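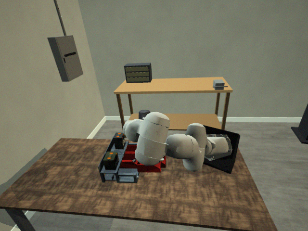 Home & DIY > Furniture > Wood care and finishing

Big old table, oil or varnish? Going round in circles

teaspoon_drawer
5 December 2022

Hello all, long time reader, first proper post. We've inherited (well, been told to come and collect before it goes to the tip) a large wooden dining table from my aunt's house and I need to decide what to do with the top. It's a lovely thing, heavy as you like, and it took two of us and a lot of swearing to get it through the hall. The finish has gone dull in the middle where people have eaten off it for years, and there's a white ring at one end from a hot casserole dish that I suspect was me, aged nine, at Christmas.

My plan was to sand the top back and oil it. My other half wants varnish because we've got two small children who treat every surface as a plate. I've read so many pages about this now that I've completely lost my own opinion. The chap in the hardware shop told me varnish, then his colleague came over and told me oil, and then they had a bit of a row and I left with some sandpaper and a paintbrush I didn't need.

Budget is small. I don't mind putting a few evenings in. What would you do?

gatepost
Oil. Every time. You can patch it. When the kids gouge a fork into it you give that bit a rub, put more oil on and carry on with your life. With varnish you're either living with the scratch or doing the whole top again.

I've been using the Cinditz hard oil on ours, two coats and then a top-up every June when I can have the doors open. Wipes clean. Had beetroot on it and everything.

mrs_plum_duff
Going to disagree with gatepost, sorry! We oiled ours when we moved in and I was so pleased with it, took photos, sent them to everybody, and then my mother-in-law left a wet vase on it over a bank holiday weekend and there was a black ring underneath that went right down into the wood. You don't get that with a decent varnish. And "a top-up every June" sounds lovely but I know what I'm like, it was three years before I got the tin out again and by then the lid had welded itself on.

If you've got little ones I'd go for a matt varnish. The modern ones don't look like toffee apples any more, which I think is what puts people off.

gatepost
The black ring is the water reacting with the tannin though, that'll be oak. Would have come out with oxalic acid. And who leaves a wet vase for a whole weekend.

mrs_plum_duff
My mother-in-law does, I just told you.

halfblind_joiner
Before anybody tells you to sand it, what wood is it and is it solid? A lot of big old tables are veneered and you will go through that with an electric sander before your tea's cooled down. Look at the end of the top. If the grain you see on the surface carries on over the edge in a way that makes sense, and you've got end grain showing at the short ends, it's solid. If there's a thin line running all the way round just under the surface, put the sander away and go and have a sit down.

Also what's on it now? Rub a bit of meths on a hidden spot with a cotton bud. If it goes sticky it's shellac and your white ring is probably only in the polish, so you might not need to strip anything.

teaspoon_drawer
Ooh OK, this is useful. Just been and crawled about with a torch. End grain showing at both ends and no line, so solid I think? As for what wood, I really don't know. Brown! It's got darker streaky bits and my aunt always said walnut but she also said her carriage clock was worth thousands and it was not.

Did the meths thing under one corner and it went tacky and came off brown on the cotton bud. So shellac?

halfblind_joiner
Sounds like it. Good news for you. Try the ring first and see how you get on. Soft cloth, the tiniest bit of meths, I mean barely damp, and go over it quickly and lightly in one direction. Don't stop on it. If you stop, the cloth sticks and you'll have a new mark to ask us about.

pennywhistle77
Mayonnaise. I'm serious. Leave it on the ring overnight and wipe it off. My nan swore by it and I've done it on a sideboard and a bedside table.

gatepost
Oh here we go.

pennywhistle77
It works! It's the oil in it, it gets into the polish where the moisture is. You can use petroleum jelly if you're squeamish, it just takes longer and smells less like a sandwich.

halfblind_joiner
It does sometimes work, I'll give you that. I'd still use the meths.

oddsocks_in_fife
I'm going to be the boring one and say leave it alone. Clean it, wax it, put a cloth over it when the children are eating and take the cloth off when they're in bed. I was so keen to "do up" my grandparents' table that I had the lot off it one weekend, every last bit of colour, and what I was left with was a very clean table that could have come from anywhere. All the little marks were gone, including the one where my grandad used to clamp his mincer. I'd pay good money to have that back.

For the cloth, I've got one of the Nirnora wipeable ones, the heavier sort with the fleecy back. It hangs properly and it doesn't slide about. Get it bigger than you think.

teaspoon_drawer
Oh no, now I feel guilty and I haven't even opened the sandpaper. There's a dent near one end where my cousin dropped an iron, and I'd be a bit sad if that went.

How do you clean it without wrecking it though? It's got a sort of greasy feel in the middle. Years of elbows I should think.

oddsocks_in_fife
Warm water with a few drops of washing-up liquid, cloth wrung out till it's nearly dry, small patch at a time and dry it straight after. You'll be horrified at the colour of the bowl. If that doesn't shift it, white spirit on a rag with the window open. White spirit won't hurt shellac but meths will, so don't get the bottles mixed up.

mrs_plum_duff
I take back the varnish if it's shellac and in good nick, I thought we were talking about a bare one. But please do not be precious about it. A table's for using. Ours has got half the alphabet pressed into it from homework and I've stopped minding.

gatepost
For once we agree. Still say oil if it ever does get stripped.

bathmat_baron
Can I jump in with a related one? Mine's solid too and the top has bowed so there's a dip down the middle, you can roll a pea along it. Been next to a radiator for 7 years. Is that fixable or is it firewood?

halfblind_joiner
Move it away from the radiator and leave it through to summer before you do anything. It might come back on its own. Then look underneath at how the top's fixed on. If somebody has screwed it down tight it can't move with the seasons, so it bows or it splits. Slotted brackets or wooden buttons are what you want. Start a new thread with a photo of the underneath, it'll get lost in here.

bathmat_baron
Will do, ta.

teaspoon_drawer
Update! Did the washing-up liquid clean last night after bedtime and oddsocks was right about the bowl, it was like gravy. Three bowls of it. The colour that's come up is gorgeous, much redder than I expected. Then I had a go at the ring with the meths, held my breath, four or five quick passes, and it has nearly gone. You can see it if you get down level with the top and squint. Other half says stop there, so I'm stopping.

Two questions left. Which wax, and does it need to be the posh stuff? And do I have to keep the kids off it after?

oddsocks_in_fife
Plain beeswax paste, any make, as long as there's no silicone in it. Thin coat, leave it a bit, buff it with an old T-shirt until your arm hurts. You can use it the next day. Don't put too much on or it goes smeary and shows every fingerprint.

pennywhistle77
And if the rest of the ring bothers you... mayonnaise.

gatepost
Somebody lock this thread.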